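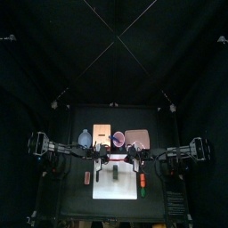

**Unit 4: Collecting demonstrations for a two-arm policy**

Reading before the lab: the Stadel guide to teleoperation, sections 2 and 3. Bring your station card.

## 4.1 What counts as an example

A demonstration (or episode) is one complete attempt at one task, stored as synchronized camera streams, joint positions, gripper positions and operator commands. The policy is trained to predict the next short block of commands from the current images and joint state. It has no access to the task sheet, your intentions or the episode before. If a choice you make depends on something the cameras and joints do not record, the policy cannot learn it.

Two consequences for operators:

- Do not look around a gripper at the table. Work from the camera views on the monitor.
- Do not pause to think with an arm in mid-air. The pause is recorded as correct behavior. Plan at the home pose, then start.

## 4.2 Size of the set

The Lis task set has 12 tasks. We aim for 3,000 accepted episodes in all, of which 1,000 go to the pick-and-place group. Eleven tasks are used for training and one is held out. The held-out task is not announced until Unit 6.

Rejected episodes are kept and labeled. Deleting them hides how often a task fails under teleoperation, and that rate is needed later when the policy's own success rate is reported.

## 4.3 Varying the layout

A set collected from one layout teaches one trajectory. Between episodes, change the following:

1. Position of the target object, within reach of the assigned arm.
2. Orientation of long objects such as utensils and markers.
3. Which other objects are present, and how near they are to the target.

Leave the cameras and the arm bases alone. If either is bumped, stop and recalibrate; episodes recorded after the bump are marked *suspect* until the check passes.
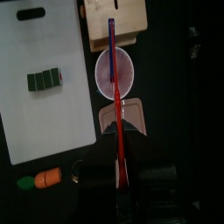
## 4.4 Grasping long handles

Handles cause more rejected episodes than blocks or cups. A grasp near the end gives a long lever, and a light touch against a bowl or tray can rotate the tool between the fingers. Close slowly, hold for a moment, then lift. If the tool turns during the lift, finish the attempt anyway and label it *slip*.

The wrist view is the most useful one at close range, but the fingers hide part of whatever lies beneath them. Check the fixed view before lowering.

## 4.5 Labels

Jaltier, the logging tool, asks for one label at the end of each episode:

| Label | Use when |
|---|---|
| success | end state matches the task sheet |
| slip | object moved in the fingers, any end state |
| collision | arm or held object struck something hard |
| abort | operator stopped early |

If two labels apply, choose the lower one in the table. Free-text comments are optional and are not read by the training code — do not put anything there that changes the meaning of the label.

## 4.6 For next time

Upload your session to the Flultau server before noon on Sunday. Write half a page on one task: which layout changes made it harder, and whether both the wrist and fixed views were needed to complete it.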